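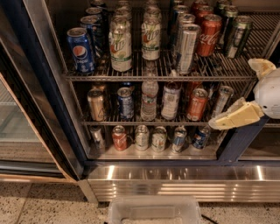

Guðlaug Bjarnason wrote in to ask whether we could go back to having water on the top shelf, where it used to be, as she has to bend for it every time and her back isn't what it was. Fair question, and she isn't the only member to raise the drinks fridge since the last newsletter, so here is where things stand.

The top shelf is soft drink only for now. Pepsi, 7UP and Coca-Cola go up there in columns, one kind behind the other, so that when you take the front can the next one is the same. Please don't fill a gap with whatever is in your hand. If the 7UP columns are getting short there is more in the storeroom, on the left as you go in, under the trestle tables.

The middle shelf is the mixed one. Odd cans go there, along with bottled water. If you bring your own drink to a meeting, that is the shelf to use. Put your name on it with the marker that hangs on the side of the fridge, and take it home the same night. Anything left over a week will be treated as hall stock and sold.

We tried water on the top shelf through the winter. The bottles kept tipping when the cans beside them were pulled out, and a bottle lying down on wire will roll to the front and lean on the door. The door then doesn't seal properly and the motor runs all night. Lærke Lauritsen found it ajar twice on a Jiltach Hall open morning. We will look at raising the middle shelf by one notch, which should save Guðlaug some of the bending. Bleddyn Prydderch has the shelf clips.

Prices have not changed. Cans are $2 and water is $1, in the tin next to the urn. Coins are better than notes, as the tin has no change in it most evenings. Last quarter the fridge brought in $327 after costs, and that went towards the new blinds in the supper room.

A few other points about restocking:

Load from the back. The cold ones come forward and the warm ones go behind.

Check the date on anything that isn't a regular line. Two cartons of lemon squash from the Wenora fete had to be tipped out.

Flatten the cardboard and put it in the yellow-lid bin. It has been piling up behind the kitchen door and blocking the mop cupboard.

No food in the drinks fridge, please, including sandwich platters and cakes for supper. The kitchen fridge has room again now that the old freezer trays are gone.

Ilham El Idrissi is doing the next order and needs requests by September 23, 2018. The minimum for delivery is 10 cartons, so if your group is planning an event, add yours to the sheet on the storeroom door and we'll put it all through together.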